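Melstead Gallery reopens its upstairs rooms with 36 paintings by Zoia Pylypenko

29 July 2025

I've been itching to share this one! After being shut since May for a new floor and a lick of paint, our upstairs rooms at Melstead Gallery are open again, and we're filling them with Zoia Pylypenko's harbour paintings.

I'm Solomiia Kovalchuk and I look after exhibitions here. I first saw Zoia's work in the window of Zakharchenko, the framers down the hill, and I stood there so long my coffee went cold. There are 36 canvases in the show, 19 of them never hung in public before. My favourite is Clirnine, a small grey-green oil of the breakwater at low tide – I've already moved it twice so it catches the afternoon light.
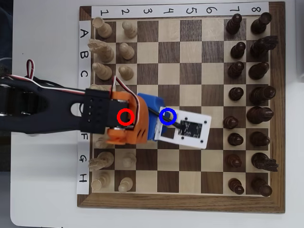
A chessboard with light-coloured wooden pieces, its edges labelled by hand.

The biggest picture, Cillunetti, takes up the whole end wall of the second room. Zoia worked on it over two winters and the colour is gorgeous up close, all rust and plum with a bit of lemon where the boats are. "I kept painting over the sky," she told me while we were hanging it. "There are probably four skies under there."

We've also printed 1,000 copies of a little catalogue, with Zoia's pencil studies in the back and a short piece by me that I rewrote far too many times.

Entry is free and we're open Wednesday to Sunday, 10 am to 4 pm. Zoia will be in the rooms on the first Saturday afternoon for a chat, so come and ask her about the skies. The lift is working again too – hooray!

Media enquiries and review copies of the catalogue: Solomiia Kovalchuk, Melstead Gallery.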